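Hudine Hand-Held Grippers: Term Project Report
Robotics option, second-year group project
Submitted 11/19/21

1. Purpose

The project set out to record two-handed household tasks with a pair of hand-held grippers, and to judge which tasks were recorded well enough to be used for training a policy later in the program. The course brief asked for one working pair of tools, a written task procedure and a set of labelled recordings. Control of an arm was outside the scope. The group named the tool pair Hudine and the recording software Kudo, and both names are used below.

2. Hardware

Each gripper is held in one hand and is worked by the fingers of that hand. The jaws run on a linkage so that the two finger tips stay parallel as they close. The linkage bars are black plastic. In the first build the pins ran directly in the plastic, and the holes wore oval after a few sessions of use. The second build has brass-coloured bushings at the pivots that carry the most load. The remaining holes were left plain.

Both tools are wired. Wireless operation was tested in October and dropped after the two streams drifted apart during longer takes. The cables are the main nuisance in the present design, and the operator has to be conscious of them whenever the hands cross.

3. Task selection

The task list was drawn up from a set of 6 candidates. Folding cloth and pouring were removed early: folding needed a larger table, and pouring needed a scale to check the result. Of those left, the one reported here is the packing task, in which small items are moved between a plastic basket and a shopping bag. It was chosen for two reasons. The basket is rigid and gives the fingers a fixed rim to work around, while the bag is thin, shiny and never lies the same way twice. We wanted both kinds of object in one take.

Items were kept small enough for a single gripper to lift. A tube and a small lidded jar were used in the takes at the white table, with the operator holding one tool in each hand.

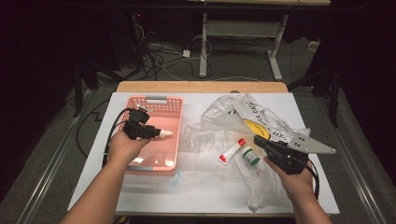

4. Procedure

The operator stands at the long side of the table with both tools open. Kudo is started by a second student, who calls the take number aloud and writes it in the log. The operator then closes both grippers fully and opens them again. This gives a mark in both streams which is used afterwards for alignment.

Only one item is moved at a time. If an item is dropped on the table, the take continues and the drop is noted. If it lands on the floor, the take is stopped and discarded. The bag is flattened by hand between takes but is not placed to any mark, as we did not want the policy to learn one bag position.

Each session was limited to 40 minutes. Beyond that the operator's grip became uneven, particularly on the right side, and the jaw opening readings became noisy.

5. Observations

The basket gave little trouble. A finger can be lowered just inside the wall and brought up against it, and the contact is easy to find in the jaw reading. The holes in the wall were a concern at first, as it was thought a finger tip might catch in one, but the tips are thick and blunt and this did not occur in the logged takes.

The bag was harder. Film that hangs over the basket hides part of the rim from the gripper cameras, and the creases throw back highlights that change with every small movement. 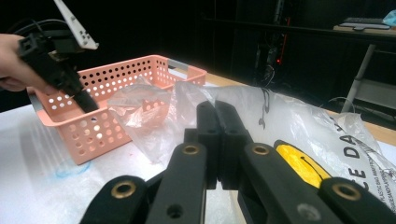
Lowering the exposure helped with the highlights but made the dark finger tips hard to separate from an unlit room. A compromise setting was found by trial and was then left alone for all later sessions. The printed areas of the bag turned out to be useful, as the tracking in Kudo held on to high-contrast print far longer than it held on to clear film.

Roughly 3 takes in every ten were rejected. Most rejections were due to lost tracking during fast wrist turns. The rest were cable snags or log errors.

6. Comparison with earlier work

The previous year's group used a leader-follower arrangement called Jimex. Its position data was cleaner than ours, but set-up was slow and the operator could not reach across the table. Hudine records less precisely and can be used on any table in the room. For soft objects we consider the trade acceptable — for insertion tasks we do not.

7. Remaining work

The cables should be routed along the forearm and clipped at the elbow. A softer pad on the finger tips is needed for thin film, which at present slides out unless it is gathered first. The log should be moved into Kudo so that take numbers are not copied by hand. The recordings have been passed to the Etidach group, who will use them for the training assignment next term.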